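Small bottles cause most of the mess in a bathroom cabinet, and I think the fix is one cheap basket. In February I emptied ours and found 13 of them, half with an inch of something left in the bottom. Several were travel sizes we had bought twice.

People spend real money on drawer systems. The Pakero set I looked at had dividers for everything and still wanted measuring and trimming. 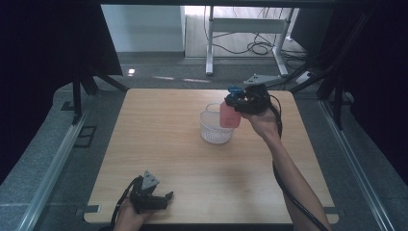

A basket needs none of that. It should be open on top, light enough to lift with one hand, and small. When it is full, something has to be used up or thrown out before anything new goes in. I would take that rule over any divider. Ours has held since I set it up, and the shelf gets wiped now.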